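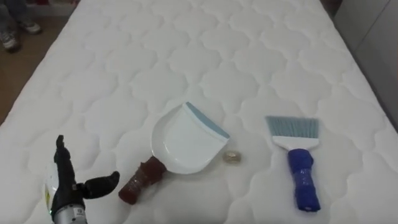
Error 211 on the Jaltus controller reads "grasp lost," and the manual says to clean the fingertips and raise the grip force. I have done both more often than I care to admit, and the drops kept coming. My doubts about the manual start with the kind of job we run. A dustpan and a hand brush lying on a quilted mattress, with thick wrapping on both handles, make a very different pickup from a bare handle on a hard table. The handle gives when the fingers close, and the mattress gives when the hand comes down. Either one can fool the controller into believing it has a grip, and then you get a 211 two seconds into the lift and a dustpan upside down on the bedding.

What follows is how I track the fault down. It assumes a two-arm setup with Fludik hand firmware and permission to change the grasp settings. If you don't have that permission, get it first. Don't borrow somebody's login.

Before you touch anything

Hit the stop and wait for the arms to settle. Some hands hold their last grip after a stop and some relax, and the setting that decides this gets reset by updates. Check yours with a soft object before you trust it. I don't care what the release notes say.

Keep your fingers out of the hand while it's powered, even if the screen says "idle." Idle means no job is running. It doesn't mean the motors are off.

Save the log next. Fludik overwrites the grip log when you clear the error, and most people clear the error first because the buzzer is annoying. Copy the log, then clear it.

Step 1. Find out if it ever had the handle

Open the log and look at finger position and motor current for the closing move. You want the point where the current jumps.

If the current rises early and the fingers stop well short of closed, the hand met something solid. If the current creeps up slowly while the fingers keep moving, you're squeezing padding. The controller calls both of these "contact." I think that's a poor choice of word, and it has cost me more time than any broken part.

A third pattern shows up on mattresses. The current jumps before the fingers have really started to close. That's the hand pushing into the bed. The fingertips touched the fabric, the load went up, and the software marked the grasp as done. Look at the wrist height at that moment and compare it with a run that worked. If it's lower, you've found your fault and can skip to Step 3.

Step 2. Check the wrap

With power off at the arm, take hold of the handle and twist. If the wrap turns on the handle, no grip setting will save you. Pull it off and redo it. Press along its length too, feeling for a spot that's softer than the rest. The hand should close somewhere else.

I don't trust wrapping much in general. It gets added because it makes a thin handle fatter, and it does help with that. Then it creeps, and the same person who added it blames the vision system.

Step 3. Redo the approach height

Teach the pickup again on the actual mattress. A height taught on a table and shifted by a measured offset looks tidy in the file and fails in practice, at least on our floor. Bring the hand down slowly in manual mode until the lower finger is beside the handle and the fabric hasn't started to dimple. Save that. Then run the pickup at low speed from 3 spots on the bed, including one near the edge, where the surface tends to tilt.

Step 4. Add a check after the lift

Turn on "verify after lift" and set a short pause at the top. The arm should stop, read the finger position again, and go on only if it matches the reading from the grasp. Ours was off by default. A vendor who claims 2,000 clean cycles should be asked if this check was on, and what the hand was picking up.

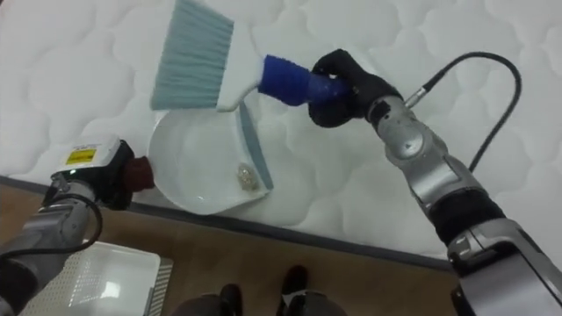

Run the two-handed part only after each hand passes alone. When one arm steadies the pan and the other works the brush, a slip on one side can show up as a fault on the other. We chased a 211 on the brush hand for most of October before Shinji Chiba plotted both arms on one time axis. The pan was moving first. The brush then caught its rim and got levered around in the fingers, and the brush hand took the blame in the log. So plot both arms, always, and start with whichever one moved earlier.

Watch the cables during this test as well. Run the full stroke at low speed with a hand on the stop button and look for a loop that goes tight or drags over the work. A tugging cable adds load at the wrist, and the controller may read that as grip.

Step 5. Raise the force last

If you still get drops, go up in small steps and run 5 full pickups at each one. Stop when the wrap starts to deform and stay deformed. More force past that point only ruins the wrap, and it makes the hand a good deal worse to be near if something goes wrong.

Write down the old value before you change it. The undo button in the Jaltus settings page restores the factory number, and the factory number is how we got here.

If the error comes back after all this

Swap the tools for bare-handled ones and run the same job. If the drops stop, go back to Step 2 and look harder. If they continue, swap the hand with a known good one, keeping the same settings file, and see which arm the error follows. Send support both logs along with the plot. They'll ask if you cleaned the fingertips.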